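Home > Play & Learning > Working Papers
November 2, 2025 | by the Turis play study
8 comments | 62 shares

3. What happens to the blocks once they're out of the tub 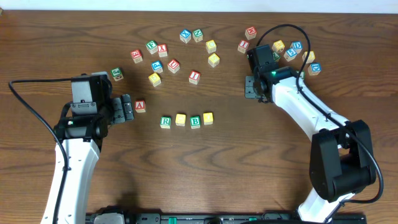 I should say first that I went into this part of the study expecting to write about spelling. I'd bought the alphabet blocks for spelling, I'd planned the sessions in February with spelling in mind, and I had a nice tidy sheet ready with a column for each word a family might make. Most of that sheet stayed blank! What people did, session after session, was spread the blocks over the table and start grouping them, and the grouping was so much more interesting than the words that I ended up rewriting the whole section.

3.1 Colour or letter?

Wooden blocks with a letter on a painted face give you two ways of sorting at once, and the two don't agree with each other. A red block can carry an A or a U or an X, and there's an X in blue as well (Figure 3), so anybody collecting Xs has to break up their reds and blues to do it. I love this about them. With the Kinnear set, where every letter has its own colour, the clash never comes up and the sorting is over very quickly. With mixed colours people dither, swap things back, and talk to themselves a good deal.

Figure 3. Alphabet blocks in red, green, blue and yellow, spread on a wooden tabletop. Most carry a letter; one of the blue ones has a 5.

Over the whole project we logged 2186 block moves, and I coded each one by hand as colour, letter or "other" (a category that got far bigger than I'd like, see 3.3). Nearly 62 per cent were colour moves. The younger the child, the stronger the pull towards colour, as you'd expect, but the grown-ups did it too when they thought they were only clearing a bit of space.

3.2 Rows and heaps

I also kept notes on layout. Loose clusters were by far the commonest thing, usually with a couple of stray blocks off to one side that later got forgotten. Short rows came next. I've counted a row as any line of blocks that a person could reasonably read along, gaps and all, and I know that's generous. My second coder was stricter than me and we had to go back over 8 of the sessions together before we were happy.

Numerals were a small headache. In the Starkano rooms a number block was nearly always set aside as not belonging, whereas in the Simance rooms it simply went in with its colour and stayed there. I haven't got a good explanation. The two groups had the same blocks and the same instructions, and I've checked the session notes twice.

The moves I couldn't code either way, mostly stacking and a lot of lining up corners, are taken up in 3.3.

Filed under: wooden toys, sorting, early letters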